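4.2 Handing over the cloth

We have described the workroom at Ostiscombe in some detail already, and the patient reader will remember that Prorken took on small arms for the handling of cloth in April, at a time when the people who had always done that handling were, by their own account, more curious than worried. What we want to do in this section is stay close to the work itself for a while. It's easy to write about automation from the doorway, so to speak, and to come away with a list of jobs gained and jobs lost. We spent most of our time at the benches, drinking a good deal of other people's coffee, and the changes we saw there were smaller and a lot more interesting than any list we could have made on the first day.

Picking up a piece of cloth is something most of us have done since before we could talk, and that makes it very hard to explain to anyone, let alone to a machine. The experienced hands in the room don't look for a corner. They brush along the edge with a fingertip, feel where it lifts, and have it between finger and thumb before they've finished their sentence. The gripper has to come at the same job with two stiff fingers and a view from its own wrist, and the stretch just before it closes is the part that everybody in the room learned to watch. The staff call that stretch "the wait," and we have kept their word for it all through this paper. Figure 1 gives the wrist view during a wait, with the corner of the cloth hanging over the gap and the fingers not yet closed on it.
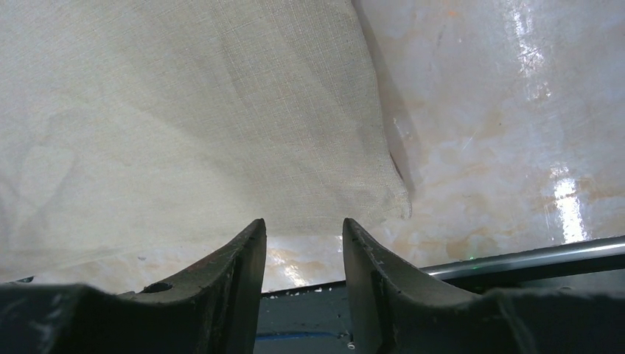
Folding by hand never bothered me, one of the bench staff told us, and what tired me out was having to hurry it. With the arms you can't hurry anything, so I stopped trying, and I think I stopped trying at home too. We heard some version of this often enough that we went back through our notes to see whether we had been putting the idea into people's heads (we hope we hadn't, though our early interview questions did lean a little in that direction, and we reworded them after the first round).

The slower pace wasn't welcome to everyone, it has to be said. Before the arms came in, a good shift meant 300 pieces through one pair of hands, and there was real pride in that number. It was the first thing we were told when we walked in, and we were told it again at lunch. The workers who had been fastest found the change hardest. They had a skill that used to show up on the tally at the end of the shift, and now much of what they knew went into watching a gripper and deciding whether to let it carry on. Nothing on the old tally sheet had a place for that.

So the room made a place for it. Over the study period the Sulix log recorded 2,259 attempts at picking up cloth, and in 1,837 of those the arm went through to the end without a person stepping in. We were pleased with that figure and said so, rather proudly, at the weekly meeting. The staff were much more interested in the remainder. Those were the attempts where somebody had reached for the stop, or talked an operator out of a bad approach, and they asked for a line on the sheet where such moments could be written down with a word or two about the reason. We added it the next morning. The notes they left ("too much slack," "edge rolled under," "didn't like the look of it") turned out to be the best material we collected, and we draw on them heavily in Section 5.

The cell that the staff call Jin deserves a few words here, as so much of the talk in the room went on beside it. It has walls on three sides and is open along the front, where the 2 arms are mounted, and the people working with it soon fell into the habit of discussing both arms as a pair of coworkers with different temperaments. We did nothing to encourage this, but we did nothing to stop it either, and after a while we caught ourselves doing it too. Teaching the arms to work near each other took more conversation than any other part of the job, because two people sharing a bench settle these things with a glance and had never needed to put any of it into words.

Figure 2. The cell, with the two grippers close together over the middle of the floor.
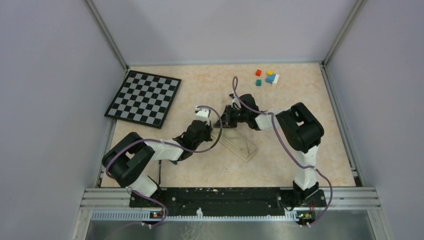
4.3 Who stands where

Once the pace had settled, the most visible change was in how people placed themselves. At the old benches everyone faced their own work and talked over their shoulders. With the arms in use, people began to gather, and a pick that was going slowly would draw a second pair of eyes and then a third. Newer staff told us they learned more about cloth in this way than they had in their first months at a bench, simply from hearing the older hands argue over where the gripper ought to go in.

We had worried beforehand that being near a wrist camera would feel like being watched, and we raised the matter ourselves before anyone else did. Views such as the one in Figure 3, where the ribbed cloth is held between the fingers and two people are in the background, were shown to the whole group before we kept any of them, and anyone could ask to have a recording removed.
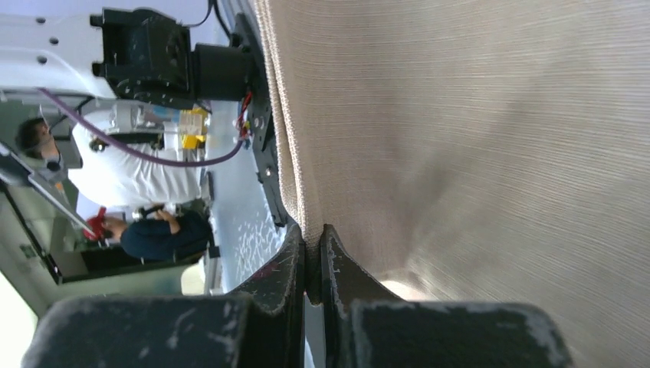

A few recordings did come out on request, and we never asked for a reason. What we hadn't foreseen was that several people would want to see more of the recordings. They sat down with us in the late afternoon, when the room was quieter, and went through one pick after another, stopping wherever they would have done it differently. These sessions weren't part of our plan and had no hours set aside for them at first, so for a while the staff were giving us expert advice on top of a full day's work. Prorken agreed to count the time as paid work after the question was raised by the benches, and we would urge anyone planning a similar study to settle that point before the first arm is bolted down.

The pay grade was a slower business. The written job descriptions still spoke of folding and stacking when we left, and the watching, advising and stopping that now filled so much of the day came under "other duties." We return to the wording of those descriptions in Section 6, along with the changes the staff themselves proposed.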